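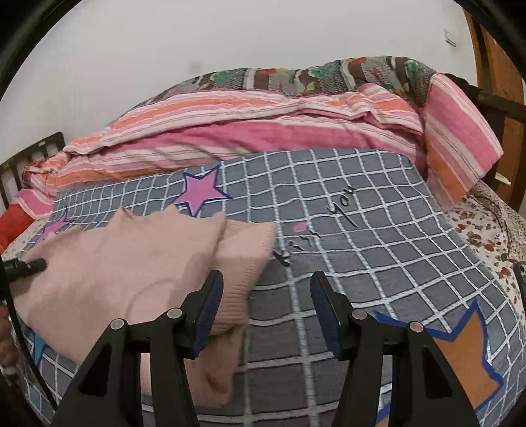

Jovita Salinas

Feb 1, 2023

Left and right jaw readings trade places halfway through a fold (Keton pair, Kallitz recorder)

Hello everyone, and sorry in advance, this got long while my tea went cold.

I've been folding knits with a pair of Keton hand-held grippers for the better part of the winter, on a real bed with real bedding piled up at the back, and I was feeling pretty pleased with myself. I had 1,394 takes put away. Then last week I sat down to replay a few on the arms and the left arm opened at exactly the moment it should have been holding on to the ribbed hem of a sweater. The sweater went down, fine, no harm to the sweater. But the right arm, which should have been letting go, clamped shut and kept going toward the left one until the two fingertips met with a crack I heard from the kitchen.

I hit the stop, said some things my grandmother wouldn't have liked, and went looking. As far as I can tell the jaw-width channels swap sides partway through a take. The video stays on the correct side the whole time. The position tracking does too. Only the widths cross over, so the left hand gets the right hand's opening and closing. In the first take I checked, it happened at frame 600, and everything before that was perfect, so of course my spot checks of the opening seconds never caught a thing.

Has anybody seen this? I'd love to hear that it's one silly setting. I have cleaned the hub ports, swapped the cables end for end, and reinstalled Kallitz, and I still got one bad take out of the new batch this morning.

Jovita

Re: Left and right jaw readings trade places

Torben Gerlach

Hi Jovita, glad you and the sweater are both all right. I'm going to bet on the cable. The thin ones that come with the Ketons don't like being bent right at the body, and when one drops out for a moment and comes back, the hub may hand out the port numbers again in a different order. Kallitz goes by port order for the widths and by serial number for the video. That would give you just what you describe.

Try this: start a take, hold both grippers still, and gently wiggle each cable where it leaves the housing. Then look at whether the widths cross. If they do, you've found it, and you can tape a loop of slack to your sleeve and get on with your life.

Re: Left and right jaw readings trade places

Frauke Pfeiffer

I have to disagree with Torben a little, and I say that with affection, as he has talked me out of plenty of bad ideas on this board. We chased the cable theory in Rashti for most of October. We bought new cables, we bought stiff cables, we bought cables with angled plugs (don't, they hit your wrist). The swap kept coming.

What we found in the end was in the recorder settings. When both jaws are closed to the same width for a little while, the recorder treats the two channels as a duplicate and drops one, and when they separate again it has to guess which is which. Folding is terrible for this, because you close both hands on the two ends of the same hem and hold them there while you lift. Turning off "merge matching inputs" made it go away for us. It is on by default, under Advanced, at the bottom where you have to scroll.

May I also ask what speed you were replaying at? Two arms over one bed at full speed, with labels you hadn't checked to the end, makes me nervous. Please keep it slow until this is sorted out.

Re: Left and right jaw readings trade places

Jovita Salinas

Thank you both! Frauke, guilty. It was at 100 percent, and I was in the kitchen, and neither of those will be happening again.

I did Torben's wiggle test first as it was quick. Nothing crossed, though I did get one dropout on the right-hand unit when I pulled the cable down hard toward the mattress. Then I turned off merging and did a dozen folds with long two-handed holds on the hem, and not one of them swapped. So Frauke is ahead, but I don't want to throw out the cable idea entirely with that dropout sitting there. The cables do hang down by the side of the bed when I work low over it, and I lean on the bedding without thinking.

I also wrote a small check that compares the width reading with how far apart the fingertips look in the video. It flagged 976 takes. I had to go for a walk after that number. A good many seem to be false alarms, where a fingertip pad is tucked behind a fold of the knit and the check can't see where the tip ends. When the left pad is hiding behind the edge of the cloth, I can't judge the opening by eye either. 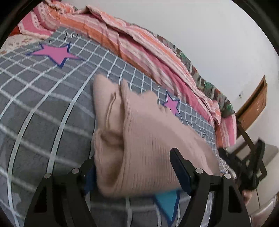
Re: Left and right jaw readings trade places

Rainer Kettler

Don't delete anything yet! I can see from your last post that you're tempted.

If the video and tracking are right and only the widths are crossed, then every one of those takes can be repaired, as long as you can find the moment of the swap. Look for a jump where both channels change in the same sample and each lands where the other one was. A real pair of hands can't do that. For the ones where a pad is hidden, don't use the picture at all, go by the jump. I'd leave out any take where the swap falls during a hold with both widths equal, as there's no telling from the numbers when it happened, and you'd be making it up.

On the safety side I would go further than Frauke. Slow replay is good, but the arms should refuse to come within a hand's width of each other whatever the labels say. We have that set as a hard limit at Fendedcombe and it has saved us a couple of times from faults that had nothing to do with this one. A bad label should cost you a fold, and your fingertips should stay out of it, metal or otherwise.

Re: Left and right jaw readings trade places

Torben Gerlach

I'll give Frauke the round, but I'd still replace that right-hand cable. A dropout is a dropout, and it'll bite you on some other day when you've forgotten this thread exists.

One small quarrel with Rainer: a hard limit that wide makes it impossible to replay anything where the hands meet, and folding a sleeve in is exactly that. I'd rather have a force limit and a person standing there with the stop button.

Re: Left and right jaw readings trade places

Rainer Kettler

Then don't replay those until the labels are clean. I'm happy to be stubborn about it. The person with the stop button was in the kitchen.

Re: Left and right jaw readings trade places

Jovita Salinas

Ouch, and fair. The limit is on now. New cable is ordered, merging stays off, and I'm working through the flagged takes with Rainer's jump test this evening. Frauke, could you post which Kallitz version you were on when you found the setting? Mine had moved it to a different tab from the one in the manual, and I'd like to know if we're even looking at the same checkbox.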